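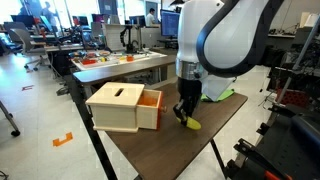

Page last changed: April 2020

Surthorpe Tool Library: second progress report to the Strömberg fund

You asked for a plain account of where the lending scheme stands at the end of its second quarter. I will try to give one, though I should say at the start that I was doubtful about the scheme when it was proposed and I remain so on several points.

Membership stands at 295. The application form promised that figure by the summer, so on paper we are early. I would be slow to celebrate. A member is anyone who has filled in the card, and joining costs nothing. The loans book tells a duller story: in February, the last full month we were open, 31 items went out, most of them to the same few households on the Casus estate. Hedge trimmers and the carpet cleaner do well. The tile cutter has been borrowed by one person, twice.
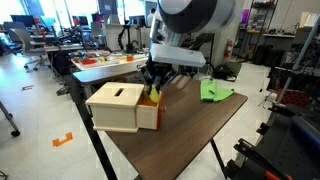

Late returns are still a nuisance. Vasilică Lungu rewrote the reminder letter in a friendlier tone and believes it has helped. I have looked at the book and can't see a difference either way. We have agreed to leave it as it is until we reopen and then compare one full quarter with another, which should settle the matter.

The repair evenings were the part of the bid I trusted least, and they have done better than I expected. We planned 10 and held six before the closure. Lamps and toasters made up most of the work. Delia Sârbu kept a note of what was mended and what was sent home, and her note is attached as Annex B. It doesn't record whether anything mended stayed mended, and I have asked for a follow-up call to be added before we make any claims about waste saved.

On the booking system, I have little good to report. Workska was chosen because it was cheap and could be set up quickly. It was cheap. It lets two people book the same drill for the same day, and the only cure so far has been a paper diary by the till — the very thing it was bought to replace. I don't propose to renew when the year is up.

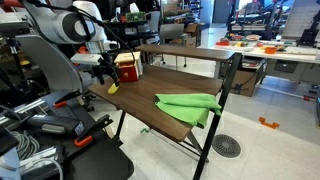 Spending is within budget, mainly because the shelving for the back store has not been ordered. I would ask you not to read that as a saving. The money will be needed, and the supplier's quote runs out before we are likely to reopen.

We closed the counter in March and all loans have been extended until further notice. Rent and insurance carry on. I would like your agreement to move the unspent repair evening money to cover them, and to put back the next report by one quarter. A revised budget is at Annex C.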